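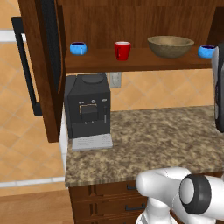 How much of the Bastcombe lending scheme's grant has gone to rent so far? None of the grant has gone to rent; the room on Costbridge Road is covered by the parish until the lease comes up again.

Home | Projects | Reports | Apply | Contact

Print this page | E-mail this page

Bastcombe Kitchenware Library
Progress report, second period
Prepared for the Chatzigeorgiou Fund by Lambros Stamatopoulos, project lead

Lending

We made 1,173 loans in this period. Most were for short events: christenings, funeral teas, school suppers and two wedding parties. Plates and serving dishes go out most often. The large stockpots are booked nearly every weekend and we have had to turn people away for them. Cake tins were slow until April and then picked up.

Members can now keep items for 11 days instead of a week. This was asked for at the spring meeting. Late returns have dropped, and the Monday opening is quieter as a result, so we have moved one person from the desk to washing and checking.

Losses and repairs

We wrote off 32 items. Nearly all were drinking glasses, which break in transit. We have stopped lending them in open trays and now send them out in divided boxes. Two slow cookers failed the electrical check and were taken to the recycling center. Loose pan handles are tightened in house.

We do not charge for single breakages. We did charge one borrower who returned a full dinner set with most of the side plates missing. The matter is settled.

Booking system

The switch to Uvow took longer than planned. The old records listed the same dish under several names, and these had to be matched by hand before anything could be moved over. Staff kept a paper book going alongside it for the first few weeks. Online booking is now open to all members. Some older members still phone, and we will keep the phone line.

Spending

Spending on stock is under budget. Spending on transport is over, mainly due to van repairs. We would like to move the unspent stock money to the transport line and ask for your approval to do so. The revised budget sheet was sent separately.

Next period

We plan to buy two more stockpots and a second set of folding crates. We also want to try an evening pickup at 6:30 for people who cannot come during the day. The Costbridge school has asked about a standing loan for its breakfast club, and we will visit them before agreeing to terms. The next report will include their answer and the results of the member survey.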